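Ziltus Tabletop Task Set, after a winter of recording with it

I've been meaning to write this one up for ages, and a couple of you asked in the comments under my gripper pads post, so let's do it. The Ziltus set is a box of bits for people who record demonstrations on robot arms: a little shelf stand, a load of see-through coloured cylinders in different heights, some rods and a booklet of task ideas. It cost us £60. We bought it in the autumn thinking it would be handy for a fortnight or so while we sorted out proper objects, and it's February now and we're still using it nearly every day.

My job, for anyone new here, is mostly driving. I move the arms through a task, the computer saves the joint positions and the camera views, and that's one episode. Then I put everything back somewhere slightly different and go again. By the time I sat down to write this, our Skarkness project had 3,963 episodes with at least one Ziltus piece in them, so I feel I've earned a few opinions!

The stand

This is the star of the set for me. It's a flat, light wooden top on thin black metal legs, open underneath, and it weighs next to nothing. You'd think that would be a problem (I did) but on our table it stays put unless you properly clout it. I have properly clouted it. It walks along a bit and you carry on, and to be fair a stand that moves a little is a kinder thing to hit than one that's bolted down.

What I really like is having a second height. When everything sits flat on the table, the policy gets very lazy about going down to one particular level and closing the gripper. Put the same object up on a shelf and half of that falls apart, which is embarrassing to watch but useful to know in the first week instead of the tenth. We usually start with the cylinders along the back edge of the top, so the arm has to reach over the empty part of the shelf to get at them, and then we shuffle colours and heights between episodes.

One grumble. The open space underneath means whatever's behind the stand shows through, and in our room that's quite a lot: plants, monitors, somebody sitting at the back. For our purposes I've decided that's good, as I'd like the model to cope with a person shifting about in the background. If you're after a clean view, you'll want to hang something behind it.

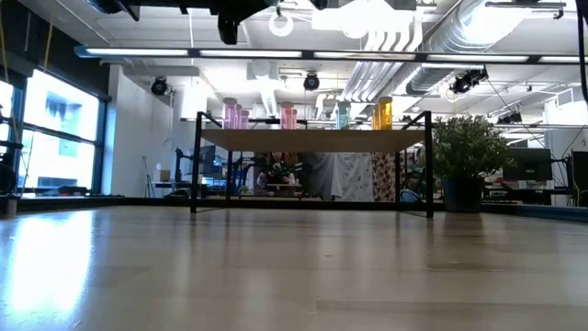 The cylinders

Right, the colours. Lavender, salmon, a pale teal and a lovely amber that glows when the lights are on. They're very pretty and visitors always want to pick them up. They come in different heights too, so you can set tasks like "move the taller amber one" and have the wording mean something.

Now the downside, and it's a biggish one. They're translucent, and anything translucent is a pain in a bright room. Our table has a bit of a shine to it and there's a great big window down one side, so on a sunny morning you get a patch of glare that swallows the grain completely. Put the teal cylinder down in that and good luck finding it on the recording. I lost most of a morning's work to this in the first week, and I could only blame myself, as I hadn't looked at the camera view properly before starting.

My fixes, for what they're worth:

Check the saved video after your very first episode, at full size, before you do another.

Keep the teal for the afternoon, or draw the blind if you have one.

Don't throw away every washed-out episode. We keep a share of them on purpose, tagged, so the model sees bad light as well as good.

The salmon and the lavender are also closer than I'd like. They're easy enough to tell apart on the desk, but on a small, squashed camera picture under cool lighting they drift towards each other. Hema Venkataraman, who checks our labels, sent back a whole batch where I'd typed the wrong one, and I couldn't even argue. A proper green would have been far more use to us. Ziltus, if you're reading, a green please.

Grip is fine. The sides are smooth, so bare plastic fingers slip a bit on a fast lift, but with pads on I hardly ever drop one. They've picked up light scratches from all the abuse and I don't mind that a bit.

The rods and two-armed work

I nearly didn't bother with the rods. They look like something left over from a craft project. Then we started on handovers and they became the thing I reach for first.

A thin, straight rod is a really honest test of a handover. With a chunky block, both grippers can be a bit off and still get away with it. With a rod, one arm has to hold it fairly level, the other has to come in at a sensible angle near the far end, and if either of them is twisted you see it straight away. We run ours across the table between two arms on a frame, left gripper holding, right one hanging down by the other end ready for it. I do the approach slowly, pause, close the second gripper, pause again, then open the first. Those pauses matter more than I expected! My early episodes were all rushed, and the policy trained on them learnt to let go far too soon.

A tip on starting positions: the booklet wants the rod laid in the same marked spot every time. Please don't. We turn it a little each go, slide it left or right, and leave a few other small things lying on the table that have nothing to do with the job. Otherwise you end up with a robot that's brilliant at one spot and hopeless a hand's width away.

The rods do roll, mind. Ours go off the edge of the table constantly, and a light brown stick on a grey floor covered in cables takes more finding than you'd think. I've taken to keeping a spare in my pocket.

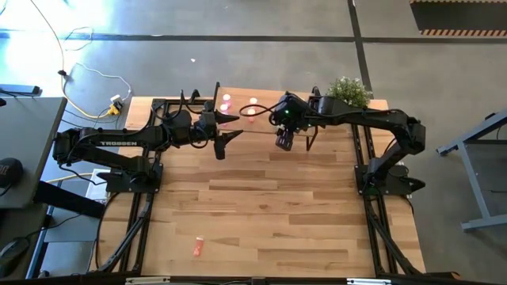
The booklet and the software code

The booklet has nine task ideas in it. A few are great (sort by height, swap two colours, pass the rod and put it down) and a couple feel like padding. There's one about building a tower which I've tried more times than I'd care to admit, and I'd only recommend it if you enjoy picking things up off the floor.

You also get a code for a trial of Stasteo, the recording program. It's decent. The start and stop keys are sensible, it lets you mark an episode as failed without stopping to type, and it saves quickly. What I didn't get on with was the limit of 100 episodes on the trial, which we hit before the end of the second day. There was no warning, either, it just stopped saving and carried on looking cheerful. I drove for another half an hour like that. We've gone back to our own scripts and I haven't missed it much, apart from the fail key, which I've since copied.

How it compares

Before this we had the Byun starter box, which is solid blocks in flat, bold colours. Much easier on the cameras, I'll give it that, and if you're only just starting out and want something trained by next week, I'd go for the Byun and save yourself the bother. But we got bored of it quickly and so did the model, if that's a thing. No second height, nothing long and thin, nothing that lets the light through. The Ziltus is more annoying to record with and we've had better use out of it.

Would I buy it again?

Yes, and we have, as it happens. The second set arrived last month with slightly longer rods than the first, so if you mix two sets, check yours against each other before you start recording or you'll get a funny little split in your data like we did.

Four stars from me. I've knocked one off for the salmon and lavender business and the silly software limit. Postage was quick, the box is sturdy enough to keep everything in, and the spare feet for the stand are taped under the booklet, where I only found them after cutting my own from an old mouse mat.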